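**Painting a metal junction box outdoors – sand it or not?**

**dalal_ch** – Jun 23, 2024

Hello everyone. I am new in this forum and English is my third language, so please be patient with me.

We bought a small house in Brullolville last year and now we are finishing the outside wall on the garden side. On this wall there will be a gray metal junction box for the garden lights. My husband wants to leave it gray. I want to paint it the same color as the wall, a warm sand color from Plandska, because the wall is the first thing you see from the kitchen.

My questions are these:

1. Must I sand the factory coating before I paint, or is it enough to clean it well?
2. Can I use the wall paint directly, or do I need a special paint for metal?
3. Should I paint the box before it is mounted, or after?

The box is not connected yet. The electrician comes in two weeks.

**nabil.obeidat**

Welcome, Dalal. I painted several of these for my mother's house, so I can tell you what I learned.

Wall paint directly on the metal is a bad idea. It looks good for the first summer and then it comes off in small sheets, like skin after too much sun. You need a primer for metal under it. After the primer you can use almost any good outdoor paint, also the one from your wall, but ask the shop first if the two products like each other.

About sanding – yes, but very lightly. You want to take away the shine only. If you see bare metal, you went too far.

**Plaster_Tala**

I do not agree with Nabil about the sanding. A matte coating with a little texture already gives the primer something to hold. When you sand it, you make flat places on top of the texture, and later you see them through the paint when the sun is low. I wash with warm water and dish soap, rinse, let it dry one full day, and then wipe with alcohol. Never had a problem.

What matters more is old marks and dust. Gray boxes collect this during storage, and people think it is only color. Here is the kind of surface I am talking about:

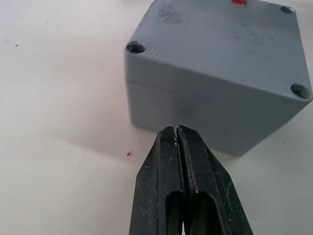
*Photo: Tala Moussa*

Look at the smudges on the top face. If you put primer over marks like this without cleaning, you do not know what is under your paint. It can be dust, it can be grease from hands. So first soap, then decide.

Also do not forget the screw holes. Paint inside them makes the screws tight and ugly to turn. I roll small pieces of paper and push them in before I start.

**nabil.obeidat**

Tala, your boxes are under a roof, if I remember your other thread. Mine are on a south wall with full sun and rain. I had one without sanding and it failed on two edges. For an outside wall I would still sand, with 400 paper or finer, two minutes of work.

**Plaster_Tala**

One of them is under a roof. The other is on the street side and gets everything. But fine, we will not solve this today. We can agree about the cleaning, I hope.

**nabil.obeidat**

About the cleaning we agree completely.

**emi_olivares**

I am a painter, now retired, and I think you are both right for different boxes. The test is easy. Clean a small place on the back, put primer there, wait until it is fully dry according to the can, then press a strong tape on it and pull fast. If the primer stays, no sanding. If it comes with the tape, sand.

For Dalal, the other questions:

- Paint before mounting. You reach all sides and you do not dirty the wall.
- Take the cover off and paint it separately. If you paint them together, the paint makes a bridge in the gap and it will crack the first time the electrician opens it.
- Do not paint the rubber seal. Do not paint the label inside if there is one.
- Two thin coats. One thick coat runs down at the corners.
- Ask the electrician before you start. Some do not want paint near the ground screw, and they are right, it needs clean metal.

A sand color takes more heat than white but less than dark brown, so I would not worry about it.

**Plaster_Tala**

The tape test is good advice. I forgot about it.

**abla_a**

Sorry to bring the other opinion, but why hide the box at all? We have a gray one on a yellow wall in Falley and after one month I stopped seeing it. When you paint it like the wall, it still has a shadow, so it is still a box. And when the wall gets older, the two colors change in a different speed. After three years you have a box that is almost the wall color, and for me this looks worse than an honest gray.

If it really disturbs you, plant something in front. I paid 64 for a tall rosemary in a pot, with the pot.

**dalal_ch**

Abla, my husband read your message and now he is very happy. He wants me to tell you thank you.

But I think I will still paint. The rosemary is not possible, there is a path exactly there.

Emiliano, thank you for the list. I did not know about the ground screw. Can I ask one more thing? The primer in the shop is from Kanaan and costs 19 for the small can. The bigger one costs 90. Is the small can enough for one box and its cover?

**emi_olivares**

More than enough. You will have most of it left. Close it well and keep it upside down for the first night, so no air comes in around the lid.

**nabil.obeidat**

Upside down only if you trust the lid. I have a round spot on my garage floor from this method.

**abla_a**

Please put a photo when it is done. I am ready to change my opinion, but it must be a very nice sand color.

**dalal_ch**

I will. I did the soap today and tomorrow I do the alcohol, then the tape test on the back side. The electrician answered also: he says no paint inside, and he wants the cover screws in a bag with the name of the box on it. It is the only box, but I will write the name.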